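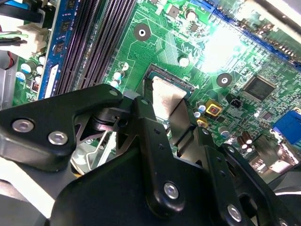

What predicts whether separated parents keep to an informal schedule for handovers? In our data the strongest single predictor was how far ahead changes were announced, with the distance between the two homes a weak second.

Reading time: 9 min

4.2 Schedule changes and adherence

The sample for this section consists of 951 handovers recorded by separated parents in Rarton and Gredurdale. All households had at least one child under school-leaving age, and none was under a court-ordered schedule when enrolled. Each parent kept a separate log. Parents did not see each other's entries, and the two logs were matched afterward by household code and planned time of handover.

A handover was coded as kept if both logs placed it within 30 minutes of the planned time. It was coded as changed if the parents agreed on a new time before the planned one, and as missed in all other cases. Where the two logs disagreed, the handover was coded from the log of the parent receiving the child. This rule is arbitrary. We repeated the main analysis with the opposite rule, and the order of the predictors did not change.

Notice was measured from the first message or call proposing a change to the planned handover time. Parents often could not recall the exact hour, so the variable was reduced to two levels: same day, and earlier. The finer scale used in the pilot produced many empty cells and was dropped.

Figure 2. Handover outcomes by level of notice, both towns combined. Missed handovers are shown as a share of all handovers at each level.

As Figure 2 indicates, same-day changes were followed by further trouble more often than changes announced earlier. The effect carried over to the next planned handover, which was more likely to be missed or moved again. It did not carry over to the one after that. We read this as a short-term disturbance of the routine - a parent who has rearranged work or travel once in a week has less room to do it twice.

Distance between homes had a smaller effect than expected. The Oláh model of post-separation contact treats travel time as the main cost of each handover, and on that basis the Gredurdale households, which lived farther apart, should have shown lower adherence. They did not, once notice was included. One explanation is that parents with a long drive plan more carefully and announce changes sooner. The logs are consistent with this, but they contain no direct measure of planning.

Self-rated quality of the relationship was also a poor predictor. Parents who described their separation as friendly missed handovers nearly as often as those who described it as tense. In several households the two parents gave very different ratings of the same relationship, and averaging the ratings hid this. We therefore entered the gap between the ratings as a separate term. A wide gap was associated with more missed handovers, while the average rating added little to the model.

The tone of messages was not coded. Consent covered the time and purpose of each message only, and the wording remained with the parents. A measure of tone might account for part of the effect assigned here to notice, as a late request and a hostile one may well arrive together.

4.3 Use of the shared calendar

A subset of households used Hilludness, a shared calendar set up for the study. Entries could be proposed by either parent and became fixed when the other accepted. Use was optional, and parents who chose it differed from the rest in working hours and in the age of the youngest child, so the comparison is descriptive.

Calendar households proposed more changes overall but fewer on the same day. Their share of missed handovers was lower. Some of the difference may come from recording, as an accepted entry leaves both parents with the same planned time, and disputes over what was agreed drop out of the data. Use declined after May in both towns, when summer arrangements replaced the weekly pattern, and handovers from the summer period are left out of this comparison. They are treated with the holiday schedules in Section 5.

Contact: Family Transitions Study, Rarton | Copyright the author. All rights reserved. | Back to top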